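How Does a Computer's Brain Sit in Its Chair?

By Chathurika Mondal
Wandby Young Readers, August 2022

Do you know what part of a computer does the thinking? It is called the processor. Some people call it the CPU, and these three letters mean "central processing unit." The processor is a small flat square. Many of them are not bigger than a cracker. But when you play a game, watch a cartoon or write a story for school, this small square is working very fast to make it happen.

A processor cannot do anything when it is alone on the table. It needs electricity, and it needs to talk with the other parts. So it must sit in a special place, and this place is called a socket.

The big green board

Inside a computer there is a large flat board. Its name is the motherboard. Many motherboards are green, but they can also be black, blue or even red. All important parts are connected to it.

You can think of the motherboard as a town. The parts are the houses. Between the houses there are very thin metal lines, and they are the roads. Electricity travels on these roads and carries messages from one house to another. The socket is like the city hall, and many of the roads go there.

Some computers are for one person, like the one at home or in your classroom. Others are called servers. A server helps many people at the same time. When you open a web page, a server somewhere sends the page to you. Some server motherboards have 2 sockets, so they can have two processors and share the work. The people who design the board often give each socket a number. And they like to begin counting from zero! The first socket is number 0 and the second one is number 1. My nephew Mounir says this is cheating, but computer people have done it for a long time.

What is in the socket?

Look at the end of a phone charger and you will find small metal contacts. A socket has contacts too, but it has many more of them and they are much smaller. In many sockets they are tiny springs, thinner than a hair. Under the processor there are flat gold spots. Each spot must touch its own spring. If one spring is bent, the computer may not start at all.

For this reason, you must never put your finger in a socket. Even a careful grown-up finger is too big and too heavy for these springs.

Why can't you put it in the wrong way?

A square looks the same when you turn it. So how do we know which side goes where? The makers put little helpers on the parts. Often there is a small triangle in one corner of the processor, and another triangle on the socket or on the board. When the two triangles are in the same corner, the processor is turned correctly. Many processors also have small cuts in the sides, called notches, and they fit with small bumps in the socket.

There is one more important rule: do not push. The processor goes straight down, flat, and rests in its place. Then a metal holder closes over it and presses it gently and evenly. On some computers the holder has a lever, and on some it has screws.

The shiny hat

The top of many processors is a metal plate. It is called a heat spreader. The processor becomes hot when it works, and the plate takes this heat and spreads it out. On top of it we put a little soft gray paste, and then a big piece of metal with many thin fins. A fan blows air through the fins and the heat goes away.

Try it at home

You need a piece of cardboard, scissors and a pencil.

Draw a square on the cardboard and ask a grown-up to help you cut it out. Keep both the square and the cardboard with the hole. Draw a small triangle in one corner of the square. Put the square back in the hole and draw another triangle on the cardboard, next to the first one. Now take out the square, turn it a few times, and give it to a friend. Can your friend put it back in the right direction?

Words to remember

Processor: the part that does the thinking.
Motherboard: the big board that connects the parts.
Socket: the place where the processor sits.
Heat spreader: the metal plate on top of the processor.

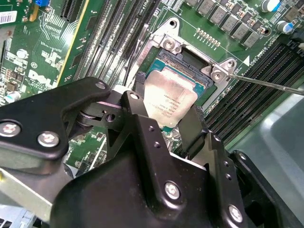
Memory is the next neighbor we should meet in our town. It keeps the things that the processor needs right now, like the papers on your desk when you do homework. Memory comes on long thin cards, and they stand up in long thin slots. The slots are close to the socket so that the messages have only a short road to travel. On this green Dell board there are black memory slots on both sides of the socket, and the Intel Xeon processor is held over the open socket between them. Find the label "CPU0" and the small white triangle near it. In the next part we will learn how a memory card goes into its slot, and why it also has a notch.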